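Warum ich meinen Lieblingskanal nicht mehr im Abo habe

Am Sonntag habe ich etwas gemacht, was ich seit langem vor mir her schiebe. Ich habe meine Liste mit den abonnierten Kanälen aufgeräumt. Es waren 765. Ich weiß nicht, wie ein Mensch zu so einer Zahl kommt, aber ich bin zu ihr gekommen, und von den meisten Kanälen konnte ich nicht mehr sagen, wer dahinter steckt und warum ich einmal auf den Knopf gedrückt habe.

Einer davon war Lasetti. Wer hier schon länger liest, erinnert sich vielleicht, denn ich habe diesen Kanal oft empfohlen. Estela Mansilla hat ihn damals allein gemacht, in ihrer Küche, mit einem Mikrofon, das man in jedem Video rauschen hörte. Sie hat erzählt, wie Filme synchronisiert werden. Warum ein Witz auf Spanisch drei Silben hat und auf Deutsch elf, und was die Leute im Studio dann machen. Für mich, der Deutsch erst mit 26 Jahren gelernt hat, war das ein großes Geschenk. Ich habe durch diese Videos mehr über die Sprache verstanden als in zwei Kursen, und ich habe die Kurse gern besucht.

Als ich den Kanal gefunden habe, hatte er nicht einmal 2000 Abonnenten. Unter jedem Video standen vielleicht ein Dutzend Kommentare, und sie hat auf alle geantwortet. Ich habe einmal gefragt, was das Wort »Lippensynchronität« genau bedeutet und ob man es auch bei Zeichentrick benutzt. Sie hat mir einen Absatz geschrieben, der länger war als meine Frage, mit zwei Beispielen. Den habe ich mir damals abgeschrieben in ein Heft.

Dann kam Travier. Das ist eine von den Firmen, die mehrere kleine Kanäle unter ein Dach nehmen und sich um Werbung, Schnitt und Termine kümmern. Ich möchte nicht schlecht über diese Firma sprechen, ich kenne dort niemanden. Ich verstehe auch, dass man von Rauschen und Küche nicht leben kann. Estela hat in einem Video erklärt, dass sie jetzt ein festes Geld im Monat bekommt und endlich ihre andere Arbeit kündigen kann. Ich habe mich für sie gefreut und das auch darunter geschrieben.

Die ersten Monate waren gut. Der Ton wurde besser, es gab Untertitel, und manchmal hatte sie einen Gast. Die Folge mit dem alten Tonmeister aus Palma schaue ich heute noch gern an, besonders die Stelle, wo er zeigt, wie man mit einem nassen Lederhandschuh eine Ohrfeige macht. Aber danach wurden die Videos kürzer und die Titel länger. Plötzlich stand überall »UNGLAUBLICH« oder »DAS wusste keiner«. Aus einer Folge im Monat wurden zwei in der Woche, und in einer Woche waren es sogar vier, alle über denselben Superheldenfilm.

Ich habe überlegt, ob ich ungerecht bin. Man wird älter, man schaut anders, vielleicht bin ich einfach nicht mehr das Publikum. Mein Neffe zum Beispiel findet die neuen Videos besser. Er sagt, bei den alten schläft er ein — und er hat recht, die Folge über die Atempausen dauert 33 Minuten, davon sind bestimmt fünf nur Stille. Für mich waren gerade diese fünf Minuten die besten.

Was mich mehr stört, ist die Sache mit den Kommentaren. Seit dem Wechsel antwortet unter den Videos ein Konto mit dem Namen »Team Lasetti«. Es schreibt »Danke für dein Feedback!« und dazu ein Herz. Einmal hat jemand eine richtig gute Frage gestellt, ob man beim Synchronisieren von Dialekten lieber einen deutschen Dialekt nimmt oder Hochdeutsch mit Fehlern. Danke für dein Feedback, Herz. Ich habe dem Fragenden dann selbst geantwortet, so gut ich konnte, und er war freundlich, aber ich bin natürlich nicht Estela.

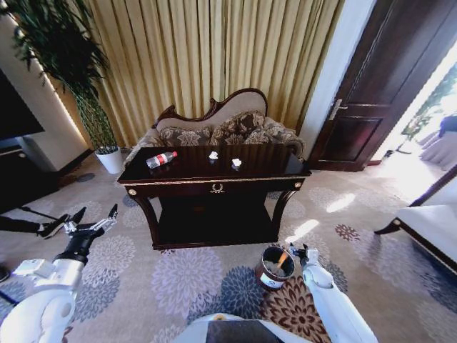
Deshalb also am Sonntag der Klick auf »Abo beenden«. Es hat sich ein bisschen so angefühlt, wie wenn man die Telefonnummer von einem alten Kollegen löscht. Die alten Videos bleiben ja online, und ich kann sie jederzeit suchen. Nur möchte ich nicht mehr zweimal in der Woche daran erinnert werden, dass es sie in dieser Form nicht mehr gibt.

Von den 765 sind jetzt noch sehr viel weniger übrig. Behalten habe ich unter anderem Ado, das ist ein Kanal von zwei Schwestern, die alte Hörspiele auf Kassette sammeln und über die Sprecher reden. Die beiden sind nicht besonders schnell, und sie widersprechen sich ständig. In der letzten Folge haben sie fast die ganze Zeit gestritten, ob in zwei verschiedenen Krimis derselbe Mann den Kommissar spricht. Ich meine, es ist derselbe, man hört es am »r«. Wenn jemand von euch die Folge kennt und anderer Meinung ist, schreibt es mir bitte.

Und falls ihr noch andere Kanäle über Synchron, Hörspiel oder Übersetzung wisst, gern auch auf Spanisch oder Portugiesisch, freue ich mich über Hinweise. Sie dürfen lang sein und rauschen. Ich antworte auf alle Kommentare, meistens abends nach neun, manchmal erst am nächsten Tag. Den Beitrag über die Untertitel im Kino, den ich im März versprochen habe, habe ich nicht vergessen. Er ist zur Hälfte fertig, mir fehlt noch ein Abschnitt über die Zeilenlänge, und da muss ich erst noch etwas nachlesen.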